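Soliman Bispecific Binding Set: README

Version 2

Contents
Summary
Background
What is in the release
File layout
Column reference
How the measurements were made
Quality flags
Splits
Loading notes
Known problems
Intended use
Sample handling at the bench
License and citation
Change log

Summary

The Soliman set holds binding and stability measurements for engineered bispecific antibodies. Each bispecific carries two binding arms, one against a T-cell surface protein and one against a tumor-associated protein. The release covers 440 constructs, measured on purified protein at the Valtville laboratory. Raw sensor traces, fitted constants, melting curves and construct sequences are included. Patient data of any kind are not.

The set is meant for people who build or test models of antibody affinity and stability, and for groups that want a reference when they set up their own kinetic assays. It is small by machine learning standards. It was put together to be consistent, with one expression system, one purification route and one instrument model throughout.

Background

A natural antibody has two identical arms. A bispecific antibody has two different ones, so a single molecule can bind two targets. In the T-cell engager format, one arm holds a T cell and the other holds a target cell, which brings the two close enough for the T cell to act. How well this works depends on more than the strength of each arm. An arm that binds too tightly on the T-cell side can pull the molecule away from the tumor and into lymphoid tissue. An arm that binds too weakly on the tumor side may never hold long enough.

Most public tables report a single equilibrium constant for each arm, often collected from several papers that used different buffers, temperatures and surface chemistries. Values for the same clone can differ by more than tenfold. Soliman reports on-rate and off-rate separately for each arm, with the traces, so that a user can refit the data under a different model.

What is in the release

Constructs come from two parent formats. Format A is a full-length IgG with knob-into-hole heavy chains and a common light chain. Format B is a tandem single-chain fragment with no Fc region. The two formats share the same variable regions wherever the pairing expressed well enough to measure.

Variants were made by point substitution in the complementarity-determining regions, mostly in heavy chain CDR3. A smaller group has framework changes meant to raise the melting temperature. Linker variants are present for Format B only.

Each construct has:
a sequence record for every chain
kinetic fits for arm 1 and arm 2
the sensor traces behind those fits
a melting curve
a size-exclusion summary (monomer fraction, aggregate fraction)
one or more quality flags

File layout

constructs.csv: one row per construct
chains.fasta: amino acid sequences, one record per chain
kinetics.csv: one row per construct, arm and replicate
traces/: one compressed file per sensor run
melt/: one file per construct, temperature against fluorescence
sec_summary.csv: one row per construct
flags.csv: one row per construct and flag
splits/: text files listing construct identifiers

All tables are UTF-8 and comma-separated, with a header row. The decimal mark is a period. Missing values are empty fields. Do not read an empty field as zero. In kinetics.csv an empty off-rate usually means that dissociation was too slow to fit.

Column reference

constructs.csv

construct_id: stable identifier, prefix SOL
format: A or B
parent_id: identifier of the unmodified parent, empty for parents
n_substitutions: number of residue changes relative to the parent
region: region in which the changes fall (H1, H2, H3, L1, L2, L3, FR, LINK)
yield_mg_per_l: purified yield after the final column

kinetics.csv

construct_id: as above
arm: 1 for the T-cell arm, 2 for the tumor arm
replicate: integer, starting at 1
kon: association rate constant, per molar per second
koff: dissociation rate constant, per second
kd: koff divided by kon, molar
rmax: fitted maximum response
chi2: fit residual
trace_file: path of the run within traces/

sec_summary.csv

monomer_frac: fraction of peak area in the main peak
aggregate_frac: fraction eluting before the main peak
fragment_frac: fraction eluting after the main peak

The three fractions are computed from integrated areas and may not sum to exactly 1 because of rounding.

How the measurements were made

Proteins were expressed transiently in a mammalian suspension line. Format A was captured on protein A resin and polished by size exclusion. Format B was captured by a C-terminal histidine tag and polished the same way. The tag was left in place. Any user comparing the two formats should bear that in mind.

Kinetics were recorded by surface plasmon resonance. Antigen was flowed over captured antibody for Format A. For Format B the bispecific was captured through its tag. Every construct was run as a dilution series with a blank injection at each end. Dissociation was followed for 60 minutes in the long protocol and 20 minutes in the short protocol. The protocol is written into the header of each trace file.

Fits use a 1:1 Langmuir model with double referencing. A mass transport term was tested on the fastest binders and left out of the released values. It changed the fitted on-rate by less than the spread between replicates.

Melting curves were recorded by dye-based differential scanning fluorimetry. The reported melting temperature is the first transition. Format A constructs often show a second transition, from the Fc region, which can be recovered from the curves but is not tabulated.

Quality flags

OK: no issue found
SLOW_OFF: dissociation below the limit that the protocol can resolve; treat koff as an upper bound
LOW_YIELD: too little protein for a full replicate set
AGG: aggregate fraction above the release threshold
HETERO: residuals show structure that a 1:1 model does not explain
RECAPTURE: surface regenerated and recaptured during the series

A construct may carry several flags. OK never appears together with another flag. We suggest dropping HETERO rows from any training run that uses kd as a target, and keeping them for work on the traces themselves.

Splits

Two splits are supplied. The random split assigns constructs without regard to parent. The parent split keeps all variants of one parent on the same side. Scores on the random split are much higher for every baseline we tried, as sequence neighbors leak across it. Report the parent split if you report only one.

Loading notes

The Juvex reader (version 2 or later) opens the trace files directly and returns time, response and concentration as arrays. Without Juvex, decompress the file, skip the header block that ends with a line of equals signs, and read the remainder as tab-separated text. Time is in seconds from the start of the first baseline, not from injection. Injection start and end times are listed in the header.

Known problems

Trace headers from the earliest runs give flow rate in the wrong unit. The values themselves are correct if read as microliters per minute.

The T-cell antigen lot changed partway through the work. Bridging controls were run on both lots and are marked in kinetics.csv by the parent identifier. No correction has been applied.

Linker variants were numbered from the wrong residue in version 1. They are correct in this version.

Intended use

Suitable uses include affinity regression, ranking variants within a parent, refitting of raw traces, and teaching. The set does not support claims about potency, safety or dosing. Binding to purified antigen does not predict T-cell activation on its own, and no cell-based assay is included. Antigen density, which matters greatly for T-cell engagers, is not modeled.

Sample handling at the bench

Groups that request physical reference material get frozen aliquots of the parent constructs. Keep them sealed until use. Thaw on ice, mix by gentle inversion, and spin briefly before opening. Do not vortex. Do not refreeze. Record the aliquot label with every run, and put the outer plastic bag aside until the label has been copied.
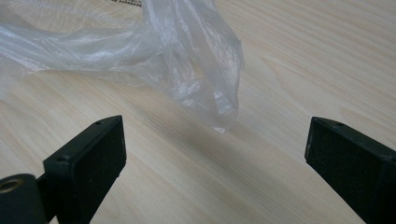 License and citation

Tables, traces and curves may be reused and redistributed with attribution. Sequences are released on the same terms, but some parent variable regions may be covered by patents in some countries, and the data license grants no rights under them.

Cite as: Soliman Bispecific Binding Set, version 2, Lorkine Data Group, Valtville.

If you refit the traces, state the model, the referencing scheme and whether SLOW_OFF rows were kept. Results from version 1 should be labeled as such.

Change log

Version 2
Linker numbering corrected
Parent split added
HETERO flag added and applied to all rows
Melting curves released in full (version 1 had only the transition temperature)
Trace header format documented

Version 1
First release, January
Random split only

Corrections should quote the construct identifier, the file name and the column. Reports that concern a fit should include the replicate number.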